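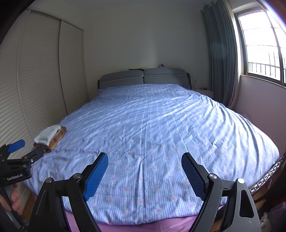
*Roses at the foot end, grid pattern up by the headboard.*

So the bedroom is finally on the page! I've been promising this one since March, when I put up the kitchen gallery and a few of you wrote to ask what was going on upstairs. Not much was, to be fair. We had a bare mattress, a lamp on the floor and a lot of opinions about paint. I'm keeping this gallery short, just 2 pictures for now, and I'll add more of the closet side later.

The duvet cover is the Guddale one I went on and on about (blue and lavender stripes, little white dots, big pink roses -- my sister says it's our grandmother's wallpaper, and she means it kindly). I paid 53 dollars for it, which hurt a little, and then I found a pillowcase to match in the clearance bin and felt better. I love how the roses are so big down at the foot. The pinkish sheet underneath came out of the linen cupboard and I wasn't sure about it at first, but it picks up the flowers and now I don't want to change it.

And yes, there are wrinkles. I own an iron. I've ironed a duvet cover exactly once in my life and it took the whole of a ball game on the radio, extra innings included, so I shake it out and call it made.

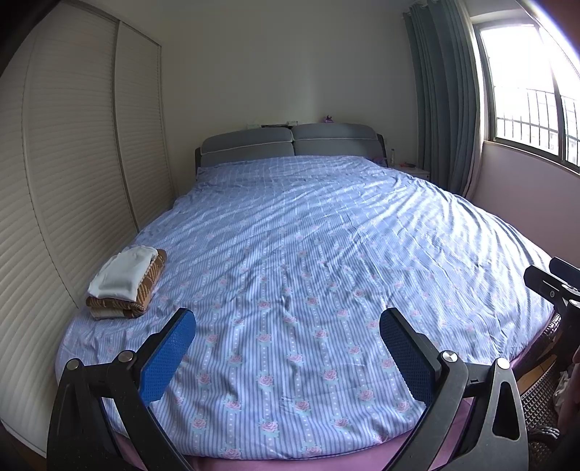

Zulema Urrutia

The curtain is the part I'm proudest of. It's a gray-teal that I went back and forth on for ages, and it hangs all the way to the floor, on rings, so it slides instead of catching like the old one did. I hemmed it myself on the dining table over 4 evenings, with some 30 pins, and I'm still finding them in the rug. That window gets so much light! Pale colors were the only way to go with it, and the plain wall stays plain until I find something I really want to hang there.

The gray headboard is a Harju, bought secondhand from a couple across town who were moving to a smaller place. It comes in two padded halves with a gap down the middle, and I thought the gap would bug me, but I've stopped noticing. The top has turned into a shelf, more or less. The little purple thing on the right-hand side lives up there permanently -- please don't ask me to find it a better home, I've tried. The white nightstand is from Prodby and went together in one afternoon with no leftover screws.

Still to do: a reading light for the left side, and a rug that isn't full of pins.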